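仿真环境下双臂机器人客厅整理任务的示教数据筛选方法
课程项目报告
成员:Jirayu Meesuk、Luana Cavalcanti、Orhun Kurtuluş
指导:Valquíria Miranda
2019年4月6日

一、问题

模仿学习策略对示教质量敏感。上一阶段用全部遥操作轨迹直接训练,策略在柜体附近频繁停顿,夹爪反复开合。检查数据后发现,停顿多来自操作者调整视角时留下的静止段。本项目研究一种按片段打分的筛选方法,考察剔除静止段和抖动段后策略表现的变化。

二、环境与数据

仿真场景由Hitcombe场景库生成,墙面纹理、家具位置和小物件种类随机化。机器人为双臂移动平台,观测包括头部相机图像和双臂关节角,动作为关节目标位置与夹爪开合量。遥操作接口沿用Nallmont组的实现,未作修改。共采集1,000条轨迹,由两名操作者完成。

三、筛选方法

每条轨迹切分为等长片段,每段计算两个量:末端速度的中位数,以及关节加速度的高频能量。前者过低判为静止段,后者过高判为抖动段。夹爪状态发生变化的片段一律保留,避免误删抓取和放置动作。阈值在验证集上用网格搜索确定,搜索范围为4组取值。

片段删除后,相邻段的关节角可能不连续。我们只在训练时屏蔽被删片段的损失,不重新拼接轨迹。早期版本采用拼接,训练出的策略在拼接处产生跳变,已弃用。

四、结果

每种设置在未见过的房间布局上评测100次。筛选后的策略停顿明显减少,完成时间缩短。主要收益来自静止段剔除;单独剔除抖动段时,差异落在不同随机种子的波动范围内。

剩余的失败集中在小物件抓取。头部相机俯视时,机器人自身躯干占据图像下半部分,柜面小物件所占像素很少。躯干边缘另有锯齿状的渲染痕迹,各次运行均未消除,目前不清楚它对视觉编码器有无影响。

电视柜场景,头部视角。第一幅中左夹爪夹持一黑色小物件,第二幅中两侧夹爪朝向柜体: 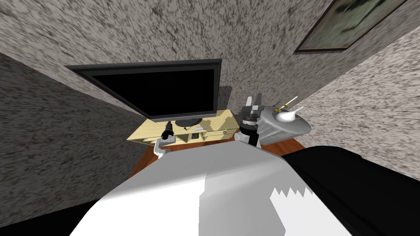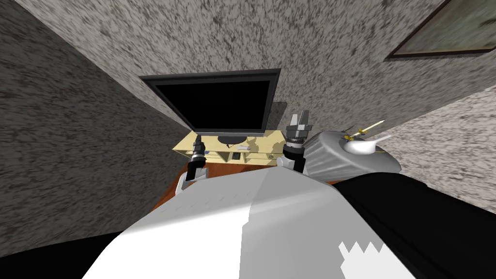

五、局限与后续工作

阈值依赖控制频率,更换平台后需重新标定。评测只覆盖仿真,尚未在实机上验证。筛选指标未使用图像信息,操作者视线被手臂遮挡时产生的犹豫动作若速度不低,便无法识别。7月前计划加入腕部相机,并重复第四节的对照实验。

代码由Orhun Kurtuluş维护,数据标注由Luana Cavalcanti完成,评测脚本由Jirayu Meesuk编写。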